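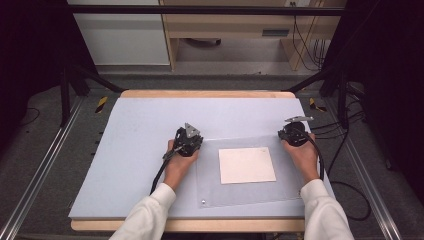

Dekker_Trials

Hand-held gripper comparison: Vetier and Hurnis on thin flat stock

Posted 4th June in Grippers and End Effectors

Members are invited to comment on a comparison our laboratory is conducting between two sets of hand-held grippers, both intended for recording manual demonstrations that will later be replayed on a pair of bench arms. The sets are the Vetier and the Hurnis. Each set comprises a left and a right unit, cabled, with a hand lever for the operator. Only one set is on the bench at a time.

The test piece at present is a square of white card centred on a clear acrylic sheet, with the acrylic lying on a lavender-blue board. The operator is required to lift the card from the acrylic without shifting the sheet, turn it over, and return it to the centre. A second task requires the operator to raise the acrylic itself by one edge with the left unit and support it with the right.

Our observations to date are as follows.

The Vetier set closes evenly and its lever is comfortable over a long session. It performs poorly on the card. The tips arrive at the surface at too steep an angle unless the operator drops both wrists nearly to the board, and operators of smaller stature find this tiring.

The Hurnis set reaches the card more readily. Its lever has a dead zone at the start of travel, however, and the recorded opening does not correspond to the true opening until the lever has moved past it. We have measured this at 3 mm on the left unit and 2 mm on the right. The discrepancy between the two units concerns us more than the dead zone itself.

Each set has completed 400 recorded attempts. We would be grateful for comment on two matters: whether the dead zone can be corrected in software to a satisfactory standard, and whether other laboratories have found a more suitable surface for thin flat work.

benchwright_hfx

Thank you for setting this out in such detail. Our group used the Hurnis set for most of last year on a comparable programme. The dead zone can be corrected, provided that it is stable. We recorded the lever position against a set of feeler gauges at the start of each session and applied the resulting curve to the data afterward. The left and right units require separate curves. Under no circumstances should an average of the two be used.

I would add that the figure changes if the cable is pulled tight at the base of the unit. Please confirm how the cables are routed.

Dekker_Trials

The cables leave the lower side of each unit and run down toward the operator's side of the board. There is slack in both. We had not considered cable tension as a contributing factor and will repeat the measurement with the cable clamped at the table edge.

Ordinal_K

I must respectfully disagree with the suggestion that correction after the fact is adequate. A curve fitted at the start of a session describes the lever at the start of that session. In our experience the dead zone widened over the course of a morning and recovered after the unit had been left alone over lunch. Any demonstrations recorded in between were corrected with the wrong values, and the replay on the arms showed it: the fingers closed late and pushed the part along the table before gripping it.

Our recommendation would be to withdraw the Hurnis set from the comparison until the supplier has addressed the matter.

benchwright_hfx

With respect to the previous contributor, we did not observe drift of that kind, and we checked at the close of sessions as well as at the start. It is possible that our units were of a different production run. Withdrawal of the set on the strength of one laboratory's experience would seem premature. A check at both ends of each session would settle the question for the units concerned.

tallow_and_tin

May I ask which controller is in use? The dead zone may not be in the lever at all. Some controllers apply a threshold to small analogue inputs by default, and the setting is easily missed. If the lever moves freely but the reported value remains at zero, the controller should be examined first.

Dekker_Trials

The controller is the Falel, with the same unit serving both sets. The Vetier shows no dead zone on it. I had taken this as evidence that the controller was not at fault.

tallow_and_tin

That inference is not secure. On the Falel the input threshold is stored per device profile. If the Hurnis profile was created from the template, it will carry the template's threshold. The Vetier profile may well have been created by other means. The setting is found under Inputs, then Conditioning. Kindly report the value shown for each channel.

Dekker_Trials

The values have been checked. The Vetier profile has a threshold of zero on both channels. The Hurnis profile has a non-zero threshold on both channels, and the two are not equal. I am unable to say who entered them or when. They have now been set to zero and the measurement repeated.

With the threshold removed, the left unit shows a dead zone of less than 1 mm. The right unit shows none that we can measure. Clamping the cable made no difference to either.

I accept that a portion of our recorded attempts with the Hurnis set will need to be repeated.

Ordinal_K

I am pleased that a cause has been identified. I would observe that our own laboratory does not use the Falel, and the drift we recorded therefore remains unexplained. My reservations about the Hurnis lever stand.

glebe_metrology

Turning to the second matter raised in the original post, I would question the use of clear acrylic as the surface beneath the card. If a wrist camera is to be used at replay, the edges of the sheet will be very difficult to detect against a pale board. They are faint enough in the photograph. The card is at least of a warmer tone than the board, but the margin is narrow. A matt grey sheet of the same thickness would give an equivalent mechanical test and a far more useful image.

Dekker_Trials

The acrylic was selected deliberately. The parts our arms will eventually handle are transparent, and a comparison conducted on an opaque sheet would tell us little about whether an operator can judge the edge by eye. I do take the point in respect of the wrist cameras. A grey sheet could be added as a separate condition.

glebe_metrology

A separate condition would be entirely satisfactory. I would ask that the results for the two sheets be reported apart and not pooled.

marram_workshop

A general remark on wrist angle. Our workshop has operated continuously since 1984 and we have seen a great many hand tools abandoned for reasons of posture alone. Before the Vetier is marked down, has the height of the table been varied? The flat metal plates on the units in the photograph extend well above the hands, and an operator working low to the board will naturally take care to keep them clear of each other. A lower table would permit the forearm to descend at a steeper angle and the wrist to remain straight.

Dekker_Trials

The table height has been fixed throughout. The table stands inside a frame, and altering its height would require the overhead view to be calibrated again. We could raise the operator on a platform at considerably less trouble, and I will request one.

On the matter of the plates, two operators reported that they touched during the card task when the hands were brought together at the centre. I had not recorded this as a separate fault. It will be added to the sheet.

benchwright_hfx

We turned one of ours outward on its bracket for that reason. The orientation must then be entered in the replay configuration, or the arm will reproduce the demonstration with the hand rotated.

Ordinal_K

I would advise against altering the bracket on one side only in the middle of a comparison. If it is to be done, it should be done to both sets and the earlier attempts set aside.

Dekker_Trials

Agreed. The brackets will remain as supplied for the present. The revised order of work is the Hurnis set on acrylic with the corrected profile, then both sets on the grey sheet, then the Vetier set with the operator on the platform. A lever check will be carried out at the start and close of each session, and the readings will be posted in this thread.

tallow_and_tin

Please export the Falel profiles before each session and retain them with the recordings. The file is small, and the program does not keep a history of changes.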